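Fisosville robotics club back at it over the break

2019-12-26 - No school this week but the Fisosville High robotics club is in anyway. Students are practising small pick-and-hang jobs with hand-held grippers, two to a person, ahead of the Larkotora student meet in June.

Coach Sobia Janjua says the hanging round is worth 200 points, the most of any. Team goal is 50 clean runs each before classes start again. "They're quick but sloppy," she said. "Slow down, thats all I tell them."

Senior Žydrūnas Bite likes the small hardware best. Ona Grīnberga, first year in the club, does not. "Hooks are the worst. I dream about hooks."

Pads are wearing out and new ones are on the shopping list. The club has raised $3,658 so far, with $796 of it from the bake sale run by by Laimutė Ramanauskas and her juniors. More sales planned, dates to come.

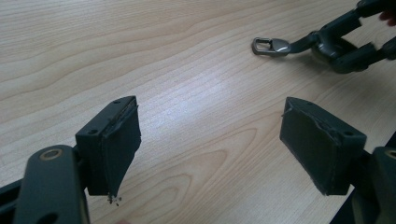
Hand-held grippers at the practice table.
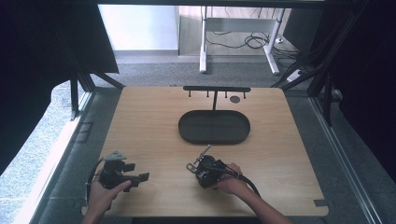 Can students with no building experience join?
Anyone enrolled at the high school can sign up, and new members start on the hand-held grippers before they build anything.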